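Workshop notebook, Mon 27 January

Gearbox out of the Prindwood car again, second time since November. Drained it cold on the bench and got less than I put in, which bothers me more than the colour does. No drips under the bellhousing and the breather pipe was dry. Either the measuring jug is wrong or I am. Checked the jug against the kitchen scales with water and it reads fine, so draw your own conclusions.

The oil is the Miltum stuff the championship wants everyone to run this year. The leaflet says it will hold its film strength for a full season of sprint races. It doesn't say at what temperature, in which box, or who measured it. I asked their trade desk for the test sheet before Christmas and was sent the leaflet again as a bigger file.

What came out after 1,266 miles: dark, slight burnt smell, fine grey paste on the magnetic plug. No flakes or slivers. The old oil looked much the same at that sort of distance, maybe a bit lighter, but I didn't keep a sample of it and my memory isn't evidence. Keeping one this time. Jar is on the top shelf with the car name and mileage on the lid. Please don't tip it into the waste drum.

Third gear dog ring has rounding on the drive side, worse on three of the dogs than the others. The driver says it is the oil making the shift baulky. I say it is the shift making the dogs round. The logger has him coming off the throttle late on nearly every third to fourth change at Grisudia, and no oil was ever going to fix that. Fourth looks fine. Selector fork has light polishing on one pad, measured it, inside limits, going back in.
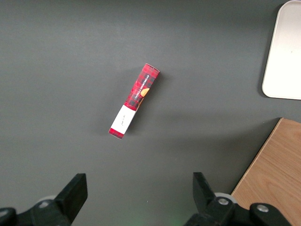
GEARBOX / OIL TRIAL

Plan, such as it is. Same box, same ratios, new third dog ring, fresh fill of Miltum. Run it to the Grisudia test and pull a sample at the end of the day, hot, from the middle of the drain. Then flush, fill with the old oil, and do the same distance again. Two samples off to the lab, marked A and B only, so they can't tell us what we want to hear.

Temperature strip goes on the casing by the output bearing. The claim going round the paddock is that the new oil runs 25 degrees cooler. I don't believe it. Nobody I have asked can tell me where the sensor was or what the weather was doing, and a duct that has lost its tape will shift the reading by more than most oils will. We will tape ours properly and photograph it both times.

Service interval: the leaflet says 2,000 miles. Leaving ours where it is until I see numbers. If the lab comes back clean on both I'll think about stretching it, and even then only on the spare box.

Also noted while I was in there:

Input shaft seal replaced, the old one had gone hard at the lip. It was an Âu seal from the last batch. The one before that lasted two seasons, so check the rest of the batch before they go in anything.

Drain plug thread is getting tired. Good for a few more goes, then it wants an insert.

Torque wrench was left wound up again. Backed it off and checked it against the other one, they agree.

Clutch not touched. Free play is as it was.

Still to do: order dog ring, chase Miltum for the test sheet one more time, find the lid for the second sample jar, ask the lab what they charge for a particle count on top of the basic report. Box goes back in when the ring turns up.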